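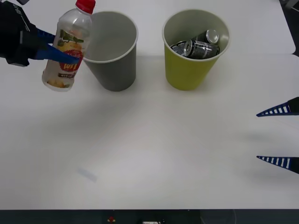

17th November

Second round of the sourdough starter comparison, and I'm so glad I kept the Hillia jar going (I nearly dumped it in June when it went gray on top). Fed all three before coffee. Same flour, same tap water left out overnight, lids resting loose.

Hillia had doubled by lunch and was pushing at the lid! Smells like yogurt with a bit of apple. Nisbet is slower but the bubbles are nice and even, and it pulls into strings when I stir it. Lisness just sat there. I moved it up to the shelf over the fridge and it woke up a little in the afternoon, so maybe it only wants to be warmer. The thermometer on that shelf said 68 and I don't fully trust it.

Mixed one loaf from Hillia: 494 g flour, 355 g water, salt by the usual spoon. I meant to stop at 340 on the water and my hand slipped, so the dough was a puddle for the first two folds. It came together by the fourth. Crust is great, crumb is tighter near the bottom than I like, and the ear opened on the wrong side again (my slashing, the dough is fine).

To do: new razor blades, and relabel the jars, the tape is peeling off Nisbet. Whoever has the big banneton, please bring it back before the rye. If Lisness is still flat after two more feeds it goes into pancakes.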